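Bench Two: Keeping the Small Arm Running

Taltent workshop, gallery page. Text by Mawar Sitompul.

The arm on bench two gets used most of the working day, and it gets looked after on a short schedule. This page covers how the cell is laid out and what we check on it. It was put together in October for people at the Stondiswood shop, who are setting up a bench of their own and asked for something more useful than the wiring sheet.

Start with the base. Ours is bolted through the table with four screws, and we go over them with a torque wrench after every 100 hours of running. If one has moved, take all four out, clean the threads and start over. A loose base shows up as a small error at the fingertips, and it is easy to waste an afternoon recalibrating the wrist for it. Reach is set in software to 670 mm from the base. The cloth goes on last. Pull it tight and line the grid up with the table edge.
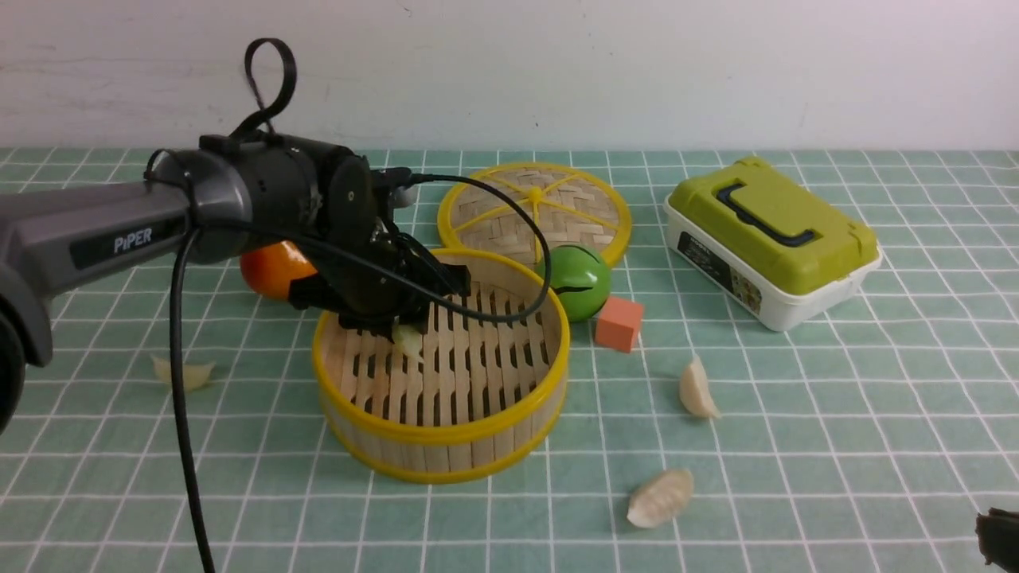

Gripper lowered into the steamer. The cable loops out from the back of the gripper and over the top of the basket.

Cable slack is the thing to get right. Too little and the connector at the gripper takes the pull when the wrist turns. Too much and the loop catches on whatever is standing on the table. Run the wrist slowly through its full turn in both directions before tying anything down, and watch the loop the whole way. We replace the gripper cable when the jacket shows a crease, even if the signal is still good. Spares are in the Skundwood drawer, second from the top, cut to length.

Fingers: wipe with a damp cloth at the end of the shift, then dry. No solvent on the pads. Close them on the 22 mm gauge block and compare the reading with the card taped inside the cabinet door. If it is off by more than 2 mm, zero the gripper again. If it is still off, swap the pads as a pair and write it in the log.

Wrist joint: listen to it with the shop fan off. A light tick at low speed has usually been a cable tie touching the housing. Grinding means stop and power down at the supply.

Parts orders go through Kwok. Put the bench number on the request, or it ends up on the general shelf.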